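From: Zelemard site, packing side
To: floor-automation list
Date: 2019-07-16
Subject: Re: Arm trial and the folding table

The arm is set up at the green table and the table is in use for the trial, so please keep using the other one.
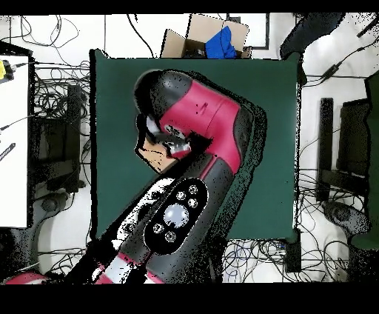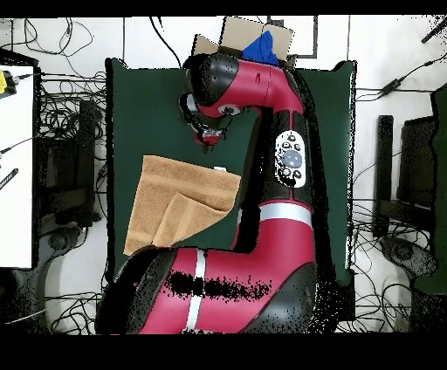
On the question that was asked last week:

> We heard from Gasser that two people are coming off
> folding when the arm goes live. Is that right, and
> do they keep their shift pattern? Furon lost the late
> shift when they did the same thing.

Two people do come off folding, but not before the end of August. Both stay on the same shift and the same grade. They move to checking and to the returns bench, which has been short since spring. There is no plan to touch the late shift here. I asked for that in writing and will forward it when it comes.

What does change is the pace. By hand we did 217 pieces on a normal day and people set their own order of work. With the arm, someone has to feed it and clear it, and breaks have to be agreed between the two of you. I don't much like that part and have said so. The proposal is to swap over every two hours.

Training is 13 sessions in all. They are in paid time. If you are put down for one on your day off, tell me and I will move it.

Separately, the mail headed "Virus" on Friday was a real one from IT. Please do the update it asks for, as the shift rota will not open on the old version.

Packing side rep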